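Home | Notebook | Parts | Contact

Tuesday, August 13, 2024

Ulletti replacement seat covers, front pair, second fit check. Part 687 from Gikedeo, black. Odometer 2,267 on the shop car.

Driver side went on in 23 minutes. Rear hooks reach the seat frame but the lower strap is short by one hole. Passenger side fine. Headrest sleeve tight on both; left it overnight in February and it didn't ease, so don't wait on it.

Airbag seam lines up with the Unnithan template. Checked 3 times.

To do: ask Gikedeo for the longer strap. Fabric samples still to sort, cotton first.
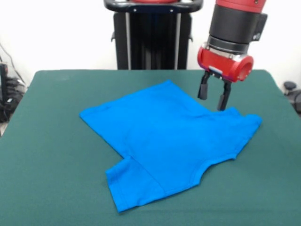
Next fit check

Rear bench, same part family. Bring the trim tool.

Skullora Workshop | Contact | © 2024 | Back to top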